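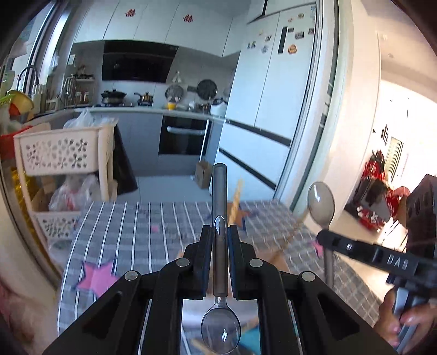

Thread on stainless grades, as it keeps coming up in my replies. Stainless steel is iron with enough chromium that a thin oxide layer forms on the surface and protects what is under it. The layer is far too thin to see. A metal spoon with a shiny bowl gives you a bright streak of reflected light straight through it, and the streak tells you about the polish. It tells you very little about the alloy.

2/ The numbers stamped on flatware (18/10, 18/8, 18/0) are nominal chromium and nickel percentages. 18/0 has essentially no nickel. It is magnetic, cheaper, and more likely to pit if left in salty water.

3/ 18/10 and 18/8 are close to the same thing in practice. Both are usually 304 or near it. The "10" is often generous.

4/ A magnet test separates 18/0 from the other two most of the time. Cold working makes 304 slightly magnetic, so a weak pull at the neck of a fork means nothing. Test the flat part of the handle.

5/ Knives are a separate case. The blade needs to be hardened, so it is normally a 400-series steel with more carbon. This is why the knives in a matched set spot first.

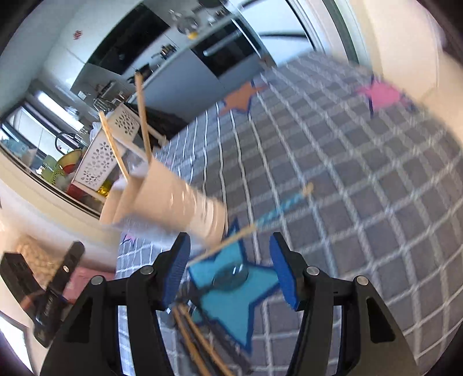
Felt star, thin wooden sticks, paper cup. No spoons in this one.

6/ Pitting starts where chloride sits. Table salt, some dishwasher detergents, bleach. Meirion Penry ran a soak on 84 teaspoons from the Skollville canteen, same brine, September through the winter. The 18/0 pieces pitted first and mostly along the stamped lettering.

7/ Tea stains are tannin and come off with baking soda. Rainbow tint is heat and a slightly thicker oxide layer. Vinegar removes it. Neither is corrosion.

8/ Orange specks after a wash are usually transferred from something else in the machine, often a rusted rack tine. Wipe one off. If the metal below is smooth, the spoon is fine.
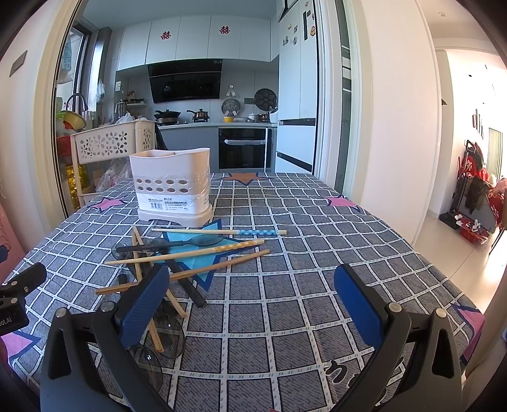

White two-compartment utensil caddy, wrap still on.

9/ Drying matters more than grade for most kitchens. Water trapped between nested spoons dries slowly and leaves its salts in one spot. Store handles down if you want air around the bowls.

10/ Fuseini Bonsu asked about the Tollon set, 49 pieces, sold as 18/10. I have not tested it. Try the magnet on a handle and post what you get.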